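Home » News » Community

Nollby supper club carries on by phone
Posted 2020-12-31 by Wilma Pollock

The Nollby supper club has met in the hall on Moncrieff Lane every month for 22 years, and when the hall had to close in March a good many of us supposed that would be the end of it for a while. We should have known better than to doubt Greer MacLeish, who had the whole list rung round before the week was out!

The idea is a simple one. Members cook the same dish at home on the same evening, then join a telephone call at supper time and eat together, more or less, with a fair amount of talking over one another.
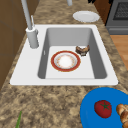

Maysoun Abu Hammour chooses the recipes and reads them out slowly the week before, so that everyone has time to find a pencil. Her lentil soup was such a favorite that it has been cooked 3 times already, and 60 people took part in the December call – some of them from as far away as Serari, where two former members now live.

"I miss the hall, of course I do," said Greer, "but my brother Innes has learned to make pastry at last, and I'm very glad of that."

New members are warmly welcome. The next call costs nothing to join, and recipe sheets can be picked up at the library desk after 10 in the morning.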